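Ticket: Gear pick episodes saved but missing from training set
Project: Abera
Raised by: Sosina Shiferaw
Picked up by: Negin Mazandarani
Opened: 1/1/25
Status: Open, waiting on re-export

Sosina's first message

Hi Negin, happy new year and sorry to start it with a moan! I've been recording gear picks on the Wukthorpe bench and the numbers don't add up. The recorder tells me it has saved 154 episodes, all with the little green tick, but when I pull the set into Pramura for training a whole chunk of them has vanished. No error and no warning, just a shorter list than I was expecting. I've restarted the recorder, restarted Pramura, logged out and in again, and moaned at the screen for a bit. Same result each time.

The task is the one we agreed: gears and the round flat disc out on the dark surface, the arm starts with the fingers wide open, I drive it to a gear, close, lift, finish. I've been changing where the gears sit between goes so the model doesn't just learn one spot. The wrist view plays back perfectly well in the recorder, so I don't think the camera is to blame.

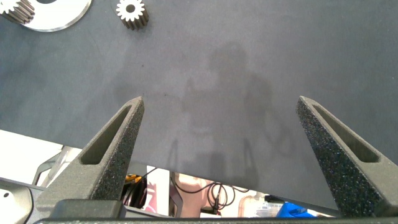
Does a missing episode mean the recording itself has been lost?
The recording stays on the recorder's disk until someone deletes it by hand, and Pramura only decides which ones to list.

That was from the help page, which cheered me up slightly, so at least I'm not facing a whole afternoon of doing it again. Could you have a look when you get a minute?

Negin, first reply

Happy new year! Right, I've had a poke about from my end. The files are all there, every one of them, so breathe. What I think is happening is that the import checks each episode for length and quietly drops any with over 4000 steps. It's meant to catch people who forget to press stop and wander off for a tea (guilty). Can you tell me whether the missing ones are your long ones? And which version of Vosham are you driving with? The new one logs at a faster rate, so a perfectly ordinary pick could end up looking enormous.

Sosina

Ooh, that might be it. I moved to the new Vosham just before I started this batch and didn't give it a second thought. I sorted the recorder list by length and, yes, the missing ones are all bunched up at the long end. There are 4 odd ones out though, short and tidy and still not showing up. I've put those in a folder called "strays" so you can see them.

I tried dropping the logging rate back to 20 a second and recorded a handful of fresh picks. All of them came through to Pramura straight away, and I may have done a small dance. That still leaves me with the old batch, and I'd really like to keep it. I was slow on plenty of those goes and had to back off and come in again, and I thought the whole point was to have some of that in there?

Negin

It is, please don't bin the slow ones! A set where the person gets it right first time every time gives you a model that hasn't a clue what to do when it's a bit off to one side. I'll thin the old batch down to the slower rate and send it through the import again. You don't need to touch anything.

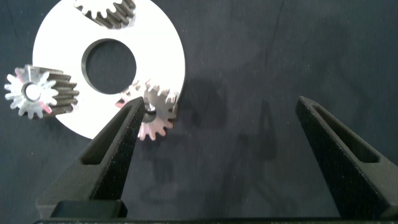 The four strays are a different problem, I reckon, and it's to do with labels. Each episode needs the target filled in and yours just say "gear", which the import can't match to anything on the list. Usually the recorder stops you saving without a proper target, but if you hit save from the keyboard it skips the check (I've put in a separate ticket for that, it's been annoying me since May). I'd like the label to say how the gear is sitting as well, as that changes the grasp completely. One standing up on its edge between the fingers, near the rim of the white disc, wants a different approach from one lying on its side across the top of it, and if both just go in as "gear" the model gets them muddled. So could you go through and use "gear upright" or "gear on side"? Add "on disc" where it's touching the disc. Spelling matters, sadly, and so do capitals, so all lower case please.

Sosina

Done the strays, all lower case, checked twice. They've come through! I've started on the labels for the rest too, and it's going to take me a while as I have to play each one to see how the gear was sitting at the start. Is it the position at the start that counts, or at the moment I close the fingers? A few of them got nudged on the way in and tipped over.

Negin

Go with the start, and pop "nudged" in the notes box if it tipped. I can pull those out later if they cause bother.

I've set the thinning job going on the old batch. Leave your recorder on overnight if you can, it reads straight from there. I'll keep this ticket open until the full list shows up in Pramura and you've had a chance to compare it with yours.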